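Drusia Bin Cell Kit, clear bin with blue liner
Sold by Wunero. Ships in 14 days.

Kit for shops that run a robot arm over an open bin and want the setup to match their written cell rules. Picks and places small boxed goods. Bin, liner, green bench cloth. Arm and gripper not included, bring your own.

Side view setup first. Most failed audits we hear of start with a side camera that got bumped. Fix the mount, lock it, write the position down on the cell card.

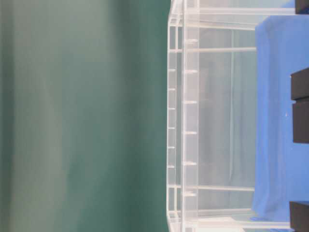
Side view, clear plastic against green, blue cloth at right.

What the good practice sheet asks for (full sheet comes in the box):
- One bin per cell, same spot every run
- Plain backdrop, no labels or tape in camera view
- Hands out before the arm is enabled. No exceptions for "quick" fixes
- Arm speed capped at 125 mm/s untill the first 60 cycles are signed off
- E-stop within reach of whoever is loading

Check the side view at the start of each shift. Compare to the saved still. Pegs and rods should sit where they did yesterday, if not, stop and re-seat.
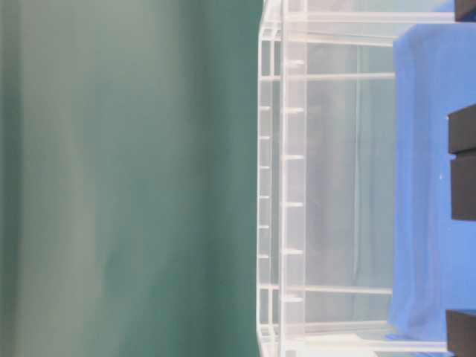 Loading and spacing

Boxes go upright, one row, long side running front to back. Leave finger room on both sides of every box. Tight spacing is the number one cause of crushed corners, and it's a write-up under most site rules anyway. Keep the cloth in front of the bin clear, the arm needs somewhere to set down.
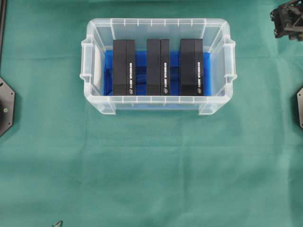 Same goes for tools. Nothing parked in the reach area, not even for a minute. Wipe the bin with a dry cloth only, solvents will haze the plastic and then the cameras have a hard time of it.

Replacement liners: order code Bhuiyan 13, sold singly. Fits the older Zirnetti bins too but check teh corners first, early ones are a bit tighter.

Returns OK if unused. Local safety rules come before anything on our sheet. Questions on risk assessment, use the contact form and say which arm you have.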